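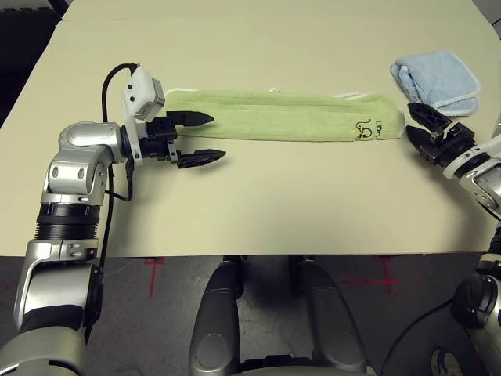

Progress report to Teltum: linen and knitwear folding line, Vuris workroom

Reporting period: April to July
Grant heading: Sorting and folding of donated textiles

1. Summary

The folding line is in regular use and the intake target of 2,000 items has been met. Total intake for the period was 3,006 items. Towels were sorted and folded to a single written standard from May onward. Knitwear started later than planned and is the main open item. Spending is within the approved budget except for shelving, covered in section 5.

2. Towels

Towels make up the larger share of intake. In April each shift folded in its own way, and the stacks did not fit the Brimo crates without refolding. The standard now has two forms. Hand towels and narrow bath towels are folded lengthwise into a long strip first, then brought in from the ends. Washcloths and small towels go directly to a square.

Three points in the written standard were changed after the first month:

Tags are no longer tucked in before the first fold. Tags on the long edge are left out until the final fold, then turned under.

Printed or embroidered logos face down in the finished square, so that stacks can be sorted by color alone.

Hems are matched at the corner nearest the folder. The old wording asked for all four corners, and thick terry does not allow it.

Crates are packed to a fixed height with the closed fold facing out. Mixed colors are accepted in a crate, mixed sizes are not. The partner laundry, Nowakowski, returned 200 towels in May for refolding under the old standard. There have been no returns since the change.

3. Knitwear

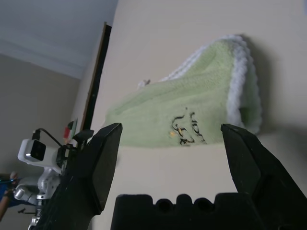
Knitted items were added in June, after the towel procedure had settled. The first batch was 120 pieces, mostly hats and scarves. Flat folding was tried first and dropped, as it leaves a hard crease across the crown of a hat. Hats are now laid flat on one side and stored unfolded in a single layer. Items with a thick looped trim, like the white band on the light green hat, take up more height than plain knits and are packed with the brims alternating left and right. Stitched lettering is kept face up so that the sorter can match pairs and sets without lifting each piece – handling was the main cause of pulled threads in the trial batch.

Scarves are rolled. The roll diameter is still set by eye and varies between shifts. A simple gauge cut from stiff card is being tested and will go into the standard if the results hold through the next period.

4. Work surface and room

Folding is done on a smooth, pale board. Light-colored items are harder to see against it, and white washcloths have been missed at the end of a shift. A darker mat was tried for two weeks. It shed lint onto the terry and was removed. The present arrangement is to fold white items first, in one run, and clear the board before starting on colors.

The floor by the table is marked with red tape. Finished crates stay outside the working area until they are labeled. Labeling is done once per shift – doing it crate by crate slowed the line and did not reduce errors.

5. Budget

Shelving cost more than approved. The original units were too shallow for the Brimo crates and were exchanged for a deeper model. The difference was met from the consumables line, which is underspent because fewer liner bags were needed. We ask Teltum to approve this transfer. No additional funds are requested.

6. Open items

Knitwear standard: draft complete for hats, incomplete for scarves. Gloves have not been started.

Intake log: towels and knitwear are still recorded on separate sheets. A combined sheet will be used from the start of the next period.

Training: all shifts have completed the towel module. The knitwear module will be scheduled when the scarf gauge is settled.

Returns: Nowakowski has agreed to report by crate label, which will allow faults to be traced to a shift.

The next report will cover August to November and will include the first full period of knitwear figures.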